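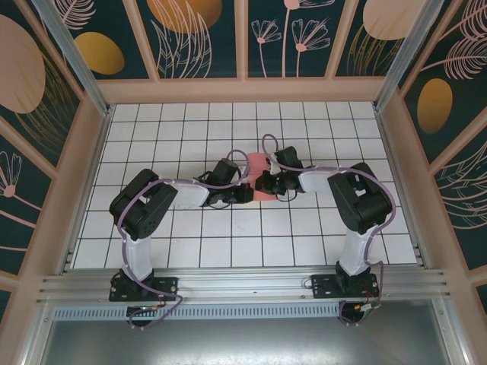 *Both arms on the rail, grippers on the pink piece – March.*

Minutes – two-arm build group, Skaneck shared workshop, back bench. Started 7.10 pm, a bit after because of the door code.

Chair: Eliseo Ledesma. Minutes: me again (Temba table). Apologies from the laser cutter people, they'll send a note.

**Last minutes**

Taken as read. One correction – the spare rail offcut is 500 mm, not 300. Fixed in the shared folder.

**1. Where the build is at**

- Both arms mounted on the aluminium rail and staying there for now. Eliseo happy with the spacing. Agreed not to move the bases again before open night, we lose an evening to recalibrating every time.
- Left arm still has slop in the shoulder. Can feel it by hand with the power off. Could be the horn screws, could be the printed link. Check screws first.
- Right arm fine since the elbow servo was swapped. Old servo is in the bin marked DEAD, please leave it there, someone put it back in the good drawer last month and we lost half a night.
- Two-handed hold is the goal for this round. Both grippers onto one soft piece, lift, move over, put down. Lift is ok. Put down is not ok, one side lets go first and the thing twists.

Discussion on the twist. Eliseo reckons the release command goes out to the left board then the right, so there's always a gap. Suggested queueing both and firing on one trigger. Others thought it's just the left gripper being stiffer. Both could be true. Try the trigger first as it costs nothing.

**2. Cables**

Long one this. The purple leads look good but the loops over the wrists are getting big, especially on the right. Worry is a loop catching on the other arm when they cross over. Options:

- clip them to the white links, every joint gets its own slack
- spiral wrap the whole run, neater but stiff, and the wrist motors are working hard enough
- leave alone and limit the crossover in software

Went with clips. Printed ones, the Fuvel pattern, scaled down a touch. No zip ties done up tight on the moving bits please. Limit in software as well untill the clips are on.

Also the little wires hanging under the left gripper need some tape or a sleeve. Quick job.

**3. Boards under the rail**

Still no covers. Raised last time, raised the time before. Anything metal dropped off the rail goes straight onto them. Draft cover drawn up, needs the hole for the connector moved over on the right hand one, otherwise good. Print in whatever colour is loaded.

Asked if the boards should go outside the enclosure altogether. Would need longer leads, and the signal was flaky when we tried that with the old arm. Parked.

**4. Enclosure**

- Pink frame is finished as far as the build goes. No more paint.
- Teal panels with the leaves and flowers are staying. Was a request to go plain white behind the arms so the tracking has an easier time. Counter argument, the tracking only has to find the piece on the floor and the tiles are white already. Voted, panels stay. One against (noted at his request).
- Tile grid is handy for positions. Using the grid lines as rough coordinates from now on, back left corner is zero zero. Someone to write this on a card and stick it to the outside, we had two people counting from opposite corners.
- Wipe the tiles after a session. Servo grease is a pain to get off.

**5. Test run numbers**

Agreed a target before open night – up to 200 lifts in one go with no one touching it. Stop if any servo gets too warm to hold a finger on. Log every drop, which side let go, and the grid square.

Log from the current software is at 3504 lines and most of it is the startup message over and over. Eliseo to turn that off so we can read the thing.

Soft pieces only until the grip force is sorted. No wood blocks, no cups. Question about trying the foam shapes from Stundemel, fine, bring them in, same rules.

**6. Money**

$2 left in the tin, plus what's owed from the group order. Servos went up again. Looked at buying a matched pair of grippers vs reprinting the jaws – reprinting. If the left one is still stiff after that we talk again.

Workshop wants everybody's bench fees in before the end of the month. See the sheet by the sink.

**7. Open night**

We've got the back bench with power from the wall side. Arms run in short goes, ten minutes on then a rest. One person standing at the switch the whole time, no wandering off. Kids will want to put their hands in so a front panel is needed. Clear acrylic, there's a scratched sheet on the rack that's the right width, ask before cutting.

Handout – one page, parts list and where to get the files. No one has volunteered to write it. Carried over.

**8. Other**

- Hex keys. The 2 mm is missing again. Check your pockets.
- Request to rename the arms from left and right as it flips depending on where you stand. Agreed left means left when facing the back wall. Labels to go on the base plates.
- Heater in the back room trips the breaker if the arms and the big printer are both going. Pick one.

**Actions**

| What | Who |
|---|---|
| Single release trigger, both grippers | Eliseo |
| Turn off startup spam in log | Eliseo |
| Check left shoulder screws, then link | Temba table |
| Print cable clips and fit | Temba table |
| Board covers, move connector hole | whoever's on the printer next |
| Grid card and arm labels | me |
| Sleeve on left gripper wires | me |
| Ask about acrylic sheet | Eliseo |
| Handout | open |

Next meeting same time, same bench. Bring your own chair if you can, the stools have gone over to the wood room.

Closed 8.45 pm. Eliseo and two others stayed on for the shoulder screws, will add a line here if they find anything.

Added later – two screws loose on the horn, done up with threadlock. Bit of slop still there so the link's getting reprinted too.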